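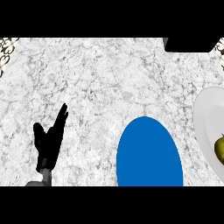
White marble, gray veins. Today's thread is about this stuff!

1/ OK so I have been reading about marble for most of August and I need to talk about it. If you've ever leaned on a marble counter and wondered where the gray squiggles come from, come sit with me.

2/ Marble starts out as limestone (or its cousin dolostone). Limestone is very often made of old sea life, shells and skeletons and limey mud, all packed down on the sea floor. So your fancy kitchen may have been a reef once!!

3/ Then it gets buried and squeezed and cooked. The calcite grains regrow into bigger crystals that lock together, and the shells get erased along the way. You almost never find a fossil in true marble.

4/ The veins! Those are the impurities. Clay, silt, iron oxides, bits of carbon. Gray is often graphite or other carbon-rich stuff. Pure calcite marble is plain white – the "dirt" is what gives you the clouds and branches.

5/ Rochelle Hinds lent me her old quarry guide, all 77 pages of it, and I read it in one sitting with a bowl of cereal. The chapter on splitting blocks with wedges is SO good. Rochelle, you're not getting it back yet.

6/ Kitchen bit, because three of you asked already: lemon juice and vinegar eat calcite. The dull spot they leave is called etching. It's a different thing from a stain, and a sealer won't stop it. Wipe spills up fast and use a cutting board for citrus.

7/ Honed (matte) finishes hide etching way better than polished ones. Amado Pascual has had honed in his bakery for 4 years and rolls croissant dough on it every morning. He says he'd never go back to polished.

8/ And yes, bakers like it for a reason! Stone pulls heat out of your dough quickly, so the butter stays firm longer. It feels cold even when it's sitting at room temperature. I think that's so neat.

9/ Setareh Bahrami asked about quartzite. Much harder, shrugs off lemon juice, and sometimes looks almost the same. Some slabs get sold under the wrong name though, so ask for an offcut and try a drop of vinegar on it. Fizz means calcite.

10/ Next up is travertine, once I finish the library book. Send me your countertop questions, I'm up till 11!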